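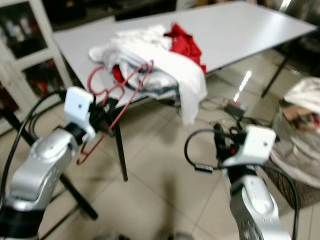
从一堆衣服到一排衣架:收完衣服以后怎么挂

文/Siobhán Lynch 分类:衣物整理

这一篇讲的是衣服收下来以后的那一段:衣服已经晾干或烘干,堆在桌上,衣柜里有一根挂衣杆,手边有一把衣架。怎么洗、用什么洗涤剂,站内另有文章。

按下面的顺序做,一家两口一周的衣服,我平时20分钟能挂完。第一次做会慢一些,多半慢在找衣架和调整衣柜上,第二周起就快了。

需要准备的东西

一张桌子。高度到腰或者略低于腰比较合适,太低的话弯腰弯得多。桌面先擦一遍,擦完等它干透再放衣服。白色和浅色衣服多的人家,这一步不要省。

衣架若干,种类见下一节。

一把衣物刷或者粘毛滚筒。

一个空袋子或空盆,用来放需要重洗、需要缝补的衣服。

一条干净的干毛巾,铺在桌子的一角,放领口和袖口需要压平的衣服。

不需要熨斗。需要熨的衣服在分堆的时候单独拿出来,等全部挂完再一次熨好。边挂边熨,两件事都做不快。

衣架怎么选

细金属丝衣架,包括外面包了一层塑料的那种。占地方最少,一根杆上能挂得最多。适合衬衫、薄T恤、薄的长袖衫。缺点是肩部窄,挂针织衫会在肩上顶出两个尖角。有些塑料包层用久了会裂,露出来的金属丝容易生锈,锈迹沾到白衣服上很难去掉。每次用之前用手指捋一遍,摸到裂口就换掉。

宽肩衣架。肩部厚,两端往前弯,给外套和西装用。薄衣服用它没有坏处,就是占杆子。

植绒衣架。表面有一层短绒,衣服不容易滑。适合大领口、吊带和面料滑的衣服。植绒衣架要等衣服干透了才能用,湿衣服挂上去,深色的绒可能染到衣服上。

带夹子的衣架。挂裙子和裤子。夹子里面最好有软垫,没有的话剪一小块旧布垫着夹。

颜色可以不统一。我家的做法是每个人一种颜色,红色的归我,别的颜色归家里其他人,收衣服的时候不用翻标签就知道该放进谁的柜子。有小孩的家庭用这个办法特别省事,孩子也能自己找到。

衣架的宽度要和肩宽对得上。把衣架放在衣服的肩上比一下,两端离肩缝还差一指左右正好。超过肩缝,袖子上端会鼓包;短得太多,肩会塌下来,时间长了出现斜褶。童装不要用成人衣架,撑一个晚上领口就松了。

第一步:把衣服全部倒在桌上,先不要理

一次把整筐倒出来。衣服在筐里压得越久褶子越深,烘干机里出来的更是如此,趁还有余温摊开,能少熨好几件。

倒出来以后不急着挂第一件。先用两只手从底下把衣服往上抖松,让缠在一起的袖子和裤腿分开。长袖衬衫和带绳子的卫衣最容易缠。缠住了就从绳子那头解,硬拽会把袖口拉变形。

如果有衣服垂到桌子外面,往里推一推,别让袖子拖到地上。

第二步:分堆

分成四堆就够了。

第一堆,要挂的:衬衫、连衣裙、外套、容易起皱的裤子、面料滑的上衣。

第二堆,要叠的:毛衣、厚针织衫、卫衣、运动裤、睡衣。

第三堆,小件:袜子、内衣、手帕、围兜。这一堆放到最后,或者交给家里别的人配对。

第四堆,有问题的:没洗干净的、开线的、掉扣子的、还潮的。放进准备好的袋子或盆里,先离开桌子。还潮的单独拿去晾,别和其他的压在一起。

毛衣要不要挂,来信问的人很多。我的答案是叠。毛衣自身有重量,挂久了下摆会变长,肩部也会出角。实在要挂的话,把毛衣竖着对折,腋下对准衣架的钩子,下摆从一边搭过去,两只袖子从另一边搭过去,重量就落在横杆上了。

同一堆里再按颜色粗略分一下,深的放一边,浅的放一边。白衣服最好第一批挂完,放在桌上越久越容易蹭到别的颜色。新买的红衣服前几次洗完可能还会掉色,和白衣服不要长时间叠压,尤其有一件没干透的时候。

第三步:检查

每件衣服上衣架之前看三个地方:领口、袖口、前襟。领口看有没有没洗掉的汗渍,袖口看有没有磨破,前襟看有没有油点。在灯下或窗边看。油点在衣服湿的时候看不出来,干了才显。

口袋也掏一遍。洗过的纸巾会碎成很多小片,用粘毛滚筒粘掉,再把口袋翻出来抖一抖。

第四步:衬衫

这是最常挂的一种,讲细一点。

把衬衫正面朝上平放在桌上,领口朝自己。最上面一颗扣子和中间一颗扣子要解开,领口太小的时候衣架进不去,硬塞会把领子撑皱。

一只手拿衣架的钩子,另一只手撑开前襟。从下摆把衣架送进去,钩子从领口穿出来。也可以从敞开的前襟直接放进去,先放一边的肩,再放另一边的肩。整件都解开扣子的衬衫用后一种方法快。

钩子一律朝同一个方向。我习惯让钩子的开口朝左,衣服的正面朝自己,这样右手拿的时候不用转身。左撇子反过来就行。方向统一以后,一次可以从杆子上取下好几件。

两肩放好,提起来,轻轻抖两下。扣上最上面一颗扣子,再扣中间一颗。领子翻下来,用手指从后领中间往两边捋平。袖子顺着往下拉一拉。前襟的两条边对齐,用手掌从上往下捋一次。

袖口翻着的要翻回来。

第五步:T恤和套头的上衣

不要从领口往里塞衣架。领口被撑过几次以后会变成波浪形,再也回不去。

正确的做法是把T恤平放,衣架从下摆伸进去,一直推到领口,钩子穿出来。推的时候一只手隔着衣服扶住衣架的一端,先把一边送到肩上,再送另一边。衣架在里面歪了,就把它退出来一点重新推,比在外面扯衣服要快。

领口特别大的上衣会从光滑的衣架上滑下去。除了用植绒衣架,还可以在衣架两端各缠一根橡皮筋,缠两三圈,摩擦力就够了。橡皮筋半年换一次,老化以后会发黏。

第六步:裤子

西裤沿裤线对折,四条裤缝对齐,从裤脚那头穿过衣架的横杆,挂在膝盖偏上一点的位置。只有金属丝衣架的话,横杆上先套一截硬纸筒,顺着剪一条缝就能卡上去,否则膝盖那里会留下一道很细的折痕,坐一天也坐不平。

牛仔裤可以叠,挂也行。挂的时候夹裤脚,裤腰朝下,裤腰重,能把裤腿坠平。

运动裤叠起来放抽屉。

第七步:连衣裙、吊带和有挂绳的衣服

很多连衣裙的腋下或腰侧缝了两根细挂绳,就是用来挂的。把挂绳套在衣架两端的凹槽里,能分担肩带的重量。挂绳从来不用的话可以剪掉,剪的时候贴着缝线剪,别剪到缝线。

吊带裙要用两端带凹槽的衣架。没有凹槽,就用上面说的橡皮筋。

长裙拖到柜底的,把裙摆从横杆上搭过来,前后长度差不多就可以。丝质和醋酸面料不要夹,夹痕很难去。

有腰带的连衣裙,腰带抽出来,绕在衣架钩子上打一个松的活结。留在裤袢里的腰带容易勾到旁边的衣服。

第八步:外套和厚衣服

外套用宽肩衣架,口袋掏空。口袋里放着钥匙或者手机充电线挂一个季度,那一边会明显坠下去。

拉链拉到一半,扣子扣一颗。羽绒服挂之前拍一拍,把绒拍散,挂的时候左右留出空,不要压紧。

帽子上的毛领能拆的拆下来,另外放。

第九步:送进衣柜

在桌边挂好的衣服先搭在椅背上或者门后的钩子上,攒够一小把再一起送过去。一件一件走来走去最费时间。一把不要拿太多,手能握住钩子就行。 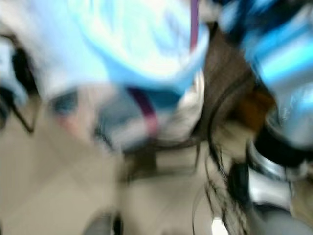 第十步:在杆子上排顺序

短的挂一边,长的挂另一边。短衣服下面空出来的地方可以放一个矮箱子或者鞋盒。

同一类挂在一起:衬衫和衬衫,裤子和裤子。类里面再按颜色由浅到深。颜色这一层可做可不做,早上出门急的人做了会方便很多。

每天都穿的放在手一伸就到的位置,换季的往两头推。

衣服之间要留缝。判断的办法是把手掌竖着插进任意两件之间,能插进去就行,插不进去说明挂得太满。挂得太满,刚捋平的衣服第二天又皱了,取一件会带出来两件。

量一下自己的衣柜

重新安排衣柜之前先量尺寸。拿我家的Cavwood两门柜来说,柜内高227厘米,挂衣杆长1167毫米,深度67厘米。深度很宽裕,宽肩衣架横着放进去,门照样能关严。浅一些的柜子要先拿一个最宽的衣架试一下,关不上门的话只能用窄衣架,或者把杆子换成前后方向的短杆。

挂衣杆的高度看最长的那件衣服。把它挂在衣架上,从钩子顶端量到下摆,再加一只拳头的空隙。大部分人的长衣服只有几件,没有必要为了它们把整根杆子装高。可以一半高一半低,低的那半边上下装两根杆,都挂短的。

杆子中间往下弯,说明太重了。先把厚外套移到靠近两头支架的位置,还弯就在中间加一个吊架。柜顶板薄的,吊架的螺丝要选短的,拧之前量一下板厚。

玻璃门的柜子看得见里面,深色的和颜色杂的可以放到下层或者靠里。玻璃门柜多半没有挂衣杆,放叠好的毛衣和围巾比较合适。有阳光直晒的房间,红色和蓝色的衣服会褪色,放在照不到的那一层。

几种常见的麻烦

衣架缠在一起。金属丝衣架最爱这样。空衣架别随手扔成一堆,取下衣服以后顺手挂回杆子的最右端,下次要用就从那里拿。已经缠住的一把,放在桌上,钩子全部转到一个方向,从最上面的开始一个一个抽。

肩上已经顶出了角。用喷壶在角上喷一点水,喷湿就够了,用手指从里面往外推平,换一个宽的衣架挂着晾干。羊毛的可以用蒸汽熨斗,隔开一点距离喷汽,熨斗不要压上去。

衣架变形。金属丝衣架的横杆塌了,可以用手扳回来,扳过两次以上就不要再用了,容易断在钩子根部。断口很尖,处理的时候小心手。

挂好的衣服有味道。多半是收的时候没干透,领子背面、口袋布、腰头这几处干得最慢。拿出来重新晾,晾的时候把口袋翻到外面。柜子里也开门通一通风,找个晴天的上午就行。

衣服上沾了锈。先把那个衣架扔掉,再看衣服。白色棉布上的锈迹可以用柠檬汁加盐敷一会儿再洗,别用含氯的漂白剂,用了锈迹会更深。有颜色的衣服先在里侧缝边上试一下。

桌上的那一堆总是过夜。我家以前也这样,后来改成星期六吃完早饭就挂,当天洗的不算,只挂前一天晚上收的。量少,不容易拖。

读者来信补充

Anas Bouzid来信说,他家没有合适的桌子,一直在床上理。床上理没有问题,铺一块干净的床单,用完连床单一起抖。床比桌子低,衬衫可以坐着挂,裤子要站起来对裤线。

他还问,空衣架应该先全部从柜子里拿出来,还是用一个拿一个。我是先全部拿到桌边,搭在椅背上,细的一边宽的一边。衣服不多的时候,用一个拿一个也可以。

另有几位问到童装。六岁以下孩子的衣服大多可以叠,只挂外套和裙子。杆子装在孩子够得到的高度,他们愿意自己挂回去,挂歪了也先不要重挂。

下一篇写叠的那一堆,毛衣放在前面,袜子放在后面。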